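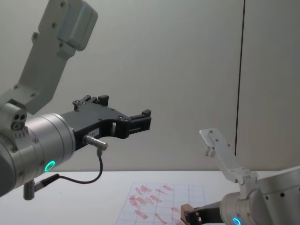

Teaching by hand: your questions

Do I need to write any code?
Nope! I couldn't have kept this page going if you did. You either grab the arm and guide it yourself, or you drive it from the Pelterero remote station, and the motion gets recorded as you go.

By hand or by remote, which is better?
I start people by hand — you feel the limits of the joints right away. For jobs with two arms I switch to remote, because I only have so many elbows.

How many demos does one task take?
For our stamping task, where one gripper holds a small block and makes red marks on grid paper, I like to record 36. Simpler moves can get by with 15. 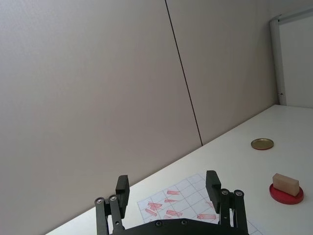 Do the marks have to line up with the squares?
Not for practice. I use the grid so I can compare one run with the next, and crooked marks are fine in the early rounds. Please do turn and shift the paper between demos, though, or the robot only learns one spot on the table.

I messed up halfway through. Should I start over?
If you fumbled and recovered, keep it. If you froze for more than 6 seconds, toss it and go again (I toss plenty).

How long is a session?
About 7 minutes per batch, then take a break. Tired hands make jerky demos.
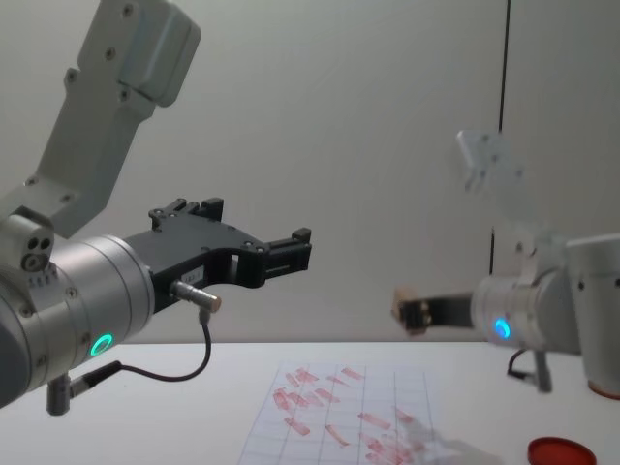
What should the other arm be doing?
Park it well clear with the fingers open, and leave it there for the whole demo. If it wanders, that ends up in the recording too.

Can I bring my own task to the Wekport lab?
Sure, just send me a short write-up first. The next open spots are in October.

Updated 8/3/23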